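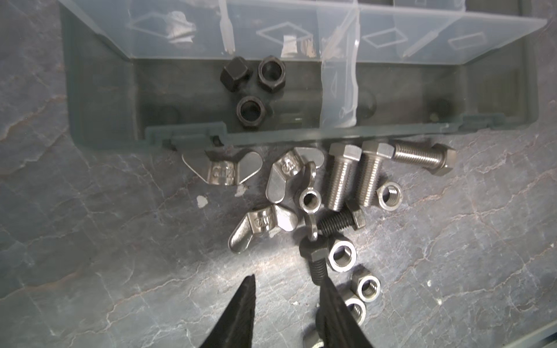
Un operador tiende a repetir siempre el mismo agarre si no se le pide otra cosa, nos advirtió uno de los revisores internos de Bidgate, y un modelo entrenado con esos datos hereda la costumbre. La observación llevó a modificar el protocolo de recogida que se describe en esta sección.

3.2. Recogida de demostraciones

El conjunto Berelero reúne 3278 demostraciones teleoperadas de clasificación de tornillería en una caja con divisiones. Cada episodio se registra con cámaras fijas y de muñeca, junto con las posiciones articulares de los dos brazos. Las piezas son tuercas, tuercas de mariposa y tornillos. Al operador se le indica el tipo de pieza, pero no el orden ni el punto de agarre — una libertad que en la versión de julio no existía.

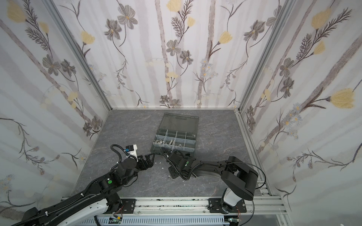 Figura 4. Celda de trabajo con dos brazos y caja organizadora abierta, vista desde arriba.

Se descartaron 52 episodios por pérdida de sincronía entre las cámaras y el registro articular; no están incluidos en la cifra anterior. Los intentos fallidos de agarre se conservaron siempre que el operador corrigiera el error dentro del mismo episodio.

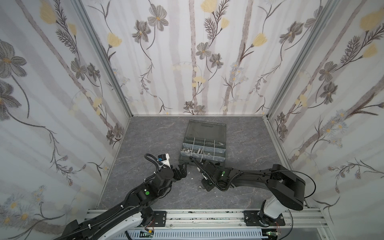 Conservar los fallos corregidos encarece la anotación y no está claro que compense, objetó Takeda al leer el primer borrador. Para comprobarlo entrenamos dos políticas con alrededor de 1000 episodios cada una, con y sin correcciones. Los resultados figuran en la sección 5.

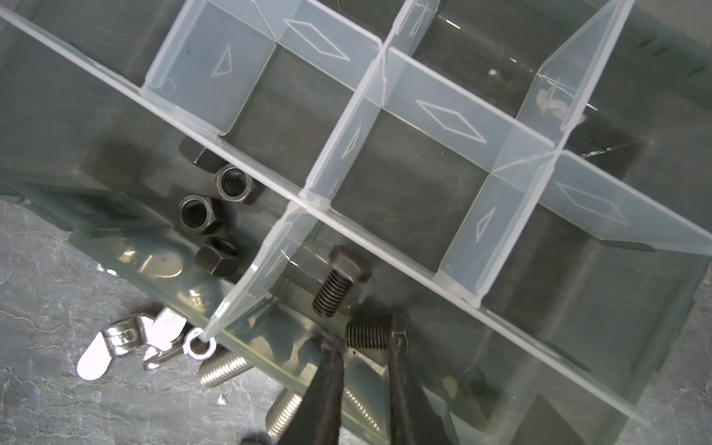
La anotación se hizo con la herramienta Jendau, que divide cada episodio en aproximación, cierre, traslado y suelta. El límite entre las dos primeras fases fue el más difícil de fijar. En la vista de muñeca, los dedos de la pinza pueden estar ya a ambos lados de la rosca de un tornillo sin que un solo fotograma permita decidir si se están cerrando, y por eso el corte se tomó de la señal de apertura. Las tuercas oscuras agrupadas en un mismo compartimento plantean otro problema — una puede quedar medio oculta contra la pared divisoria — y en esos casos la pieza objetivo se marcó a partir de fotogramas posteriores.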